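首页 > 随手写 > 搬家记

搬进新公寓三周，我终于把书理完了（差一点）

先报个数：154本。这是我卖掉、送掉、硬塞给朋友之后剩下的。搬家师傅扛到第四箱的时候问我是不是开书店的，我只好请他喝汽水。

七月搬家真的不推荐！电梯里像蒸笼，纸箱底被汗手一托就软，有一箱诗集在二楼拐角直接漏底，我坐在楼梯上一本一本捡，捡着捡着还看进去了两首……楼下阿姨经过，以为我中暑，回头给我端了碗绿豆汤。

一、先分，再摆

以前我是按颜色摆的，拍照好看，找书要命。想找一本绿皮的游记，站在一片绿色前面发呆十分钟，最后发现它的书脊是蓝的。这次老老实实分了类：小说一堆，菜谱一堆，工具书一堆，还有一堆叫“买了没看”，这堆最高，不许问。

Keisha Begay来帮了我一下午忙。她分书比我狠多了，拿起来就问：你会再看吗？我一犹豫，书就进了“送人”那边。我趁她去倒水偷偷捞回来两本，其中一本是大学时买的德语语法，我德语到现在只会点咖啡，但是它跟我搬过四次家了呀，有感情的。

菜谱倒是一本没扔。有一本页角全是酱油印，翻到红烧排骨那页自己就会摊开，这种书怎么舍得。

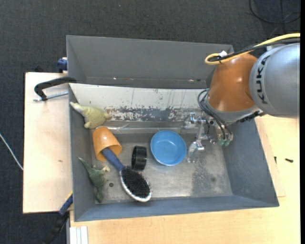

二、书架买了两次

第一次买的是Skalow的窄书架，网上看着清爽，装好才发现层高不够，画册全得躺着放。我躺着放了两天，越看越别扭，退了，自己扛下楼退的，腰到现在还酸。

第二次学乖了，拿卷尺把最高的那本画册量好再下单，选了深一点、矮一点的款，放在窗户对面那堵墙。安装说明书一共12步，我在第9步把侧板装反了，拆了重来，从晚上八点弄到快十一点。隔壁大概很恨我，第二天我在人家门口挂了一袋桃子，晚上收到一张纸条，说桃子很甜，下次钻孔麻烦早一点。收到收到！

三、现在的样子

最上层放不常看的，伸手够不着正好断了念想。中间放小说，按作者排，只有汪曾祺单独占了一格，没有道理，就是偏心。最下面放菜谱，做饭时蹲下来就能抽一本，虽然十次有八次最后还是煮面。

“买了没看”那堆暂时放在床头，打算每个月看掉两本。Arlo Oyelaran跟我打赌说撑不到秋天，赌注是一顿火锅。这个月我已经看完一本半了，剩下那半本是侦探小说，凶手我猜是管家的妹妹，看完来汇报。

另外还有一小箱杂志没拆，塞在衣柜里，先当它不存在吧。你们家里的旧杂志都怎么处理呀？留言教教我，卖废品实在有点舍不得。

阅读 2,683 · 评论 12 · 分享 9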